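**mokley_fan:** Our house rule for sim scenes is now 26 lines long. Rule 18 says the arm starts with the gripper pointing down and clear of every object. Rule 3 says objects get placed first. Guess which one people read.

**jtoth:** I wrote rule 3. It stays. Spacing should be checked against the start pose, per scene.

**clirkico_dan:** Disagree. Fixed margin, same for everyone, no judgment calls. Judgment calls are how we got 26 lines.

**jtoth:** A fixed margin bans half my counters, this one included.

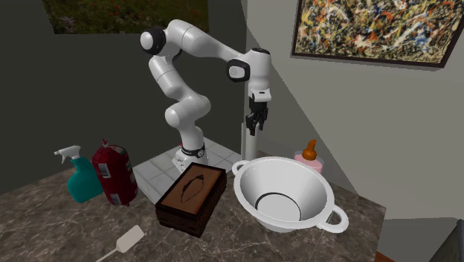
*1 min read*

Gripper slightly open over the counter, colander just in front of it. I'd pass it.

**clirkico_dan:** I'd move the colander.

**mokley_fan:** Rule 27, then.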